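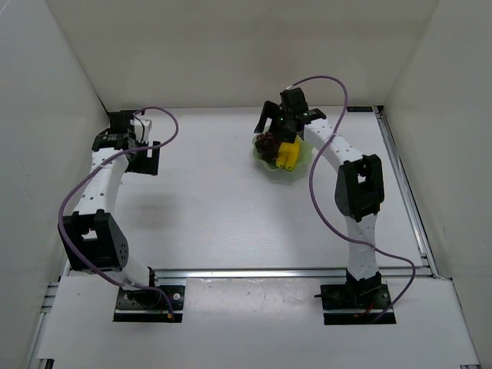
Ticket: Heating controller drops off the network overnight
Site: Mukthorpe
Status: Closed

Reported
The Chrysikopoulos heating controller goes offline at night and the building is cold at opening. The wall panel shows fault 7. Restarting the controller brings it back until the next night. Beremham office is on the same model and has no fault.

Log
07:50 - Restarted controller remotely. Back online in 2 minutes.
08:15 - Asked site to check the mains lead and the network lead. Both firmly in.
09:30 - Swapped the network lead anyway. No errors on the port.
11:05 - Compared settings with Beremham. Firmware matches. Mukthorpe is set to pick up its address automatically, Beremham has a fixed one.
11:40 - Router log shows the address lease ending at 02:00 and the controller not asking for a new one. It tries 3 times to reach the Wudimska server, then gives up and shows the fault.
13:20 - Gave the controller a fixed address ending in 40 and reserved it on the router. Saved, restarted, checked the schedule was still there - it was, but the clock was an hour slow. Corrected.

Next morning
08:05 - Online all night. Heating came on at the set time. No fault on the panel.

Still to do
Add the fixed address to the site sheet. Old network lead can be thrown away.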